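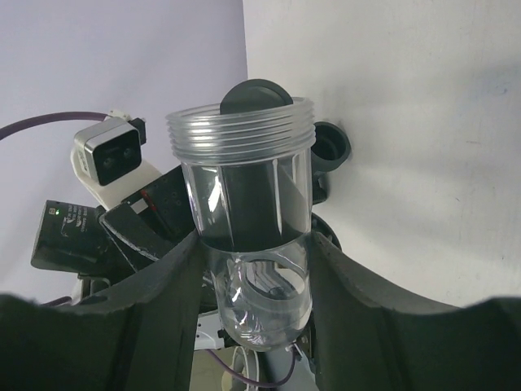 Section 4 – bowl, seal and first fill. Do this after the bracket is on the wall (section 3) and before you open the stopcock. Bowl on the Petunard is clear so you can check the inside without taking it apart, look through the wall near the rounded bottom, and expect things to look bent in there, it's the curve doing it. Threads are at the open end, several ridges one over another, and they are the bit to look after. A nick in the top one and the bowl will weep for ever. Keep it upright on the bench while you work, open end up.

You need:

- bowl
- head (the part with the two pipe ports)
- seal, black, in the small bag marked Britano
- cartridge, order no. 733
- bowl spanner
- silicone grease, food safe. NOT vaseline
- bucket, old towel

**Fitting the bowl**

1. Wash hands. Wash bowl in warm water with a drop of washing-up liquid. Rinse till no suds.
2. Dry the threads with a lint-free cloth. Kitchen roll leaves bits.
3. Run a fingertip round the rim. Should be smooth all the way. Any chip, stop, ring for a new bowl (part no. 990).
4. Grease the seal. Thin smear, both sides, no blobs.
5. Press seal into its groove. Go round twice, it likes to pop up opposite where your pushing.
6. Unwrap the cartridge, stand it in the bowl. Hold by the ends.
7. Offer bowl up to the head, straight. Turn it backwards first until you feel a small click, then forwards. Hand tight.
8. Spanner, quarter turn. Stop there.

> **Caution:** if it goes stiff in the first turn it is cross-threaded. Back it off and start again. Don't force it, the plastic threads will give up before you do.

> **Caution:** no solvent, no thread paste, no PTFE tape on the bowl threads. Tape goes on the pipe fittings only. Paste can craze clear plastic and you may not see it for weeks.

**First fill**

1. Tap downstream open. Bucket under it.
2. Stopcock open a little – a slow fill. Press the red button on the head to let the air out.
3. Water at the button, let go.
4. Stopcock fully open. Run 600 seconds to flush the cartridge. Grey water at first is carbon dust, normal.
5. Shut the tap. Dry the bowl and the underside of the head with the towel, wait, feel for wet with a dry finger.

Note: drip at the joint? Don't reach for the spanner. Water off, pressure off at the red button, bowl down, look at the seal. Nine times in ten it's twisted or there's grit on it.

Note: on the Ionescu head the button is on the side and the ports are narrower. Same bowl, same seal. Fittings are differnt, see the Boltness sheet packed with them, sheet 3513.

**Looking after it**

Change the cartridge when flow drops off or every six months, whichever is first. New seal every other cartridge. Green tinge inside the bowl means too much daylight, wash it out and move it or fit the dark sleeve. Frost will split a full bowl, so drain sheds and outbuildings by the end of September.

Spare bowls: store open end down on something soft, away from radiators.

Rev. 5/19/25 – step 7 reworded, old spanner drawing taken out.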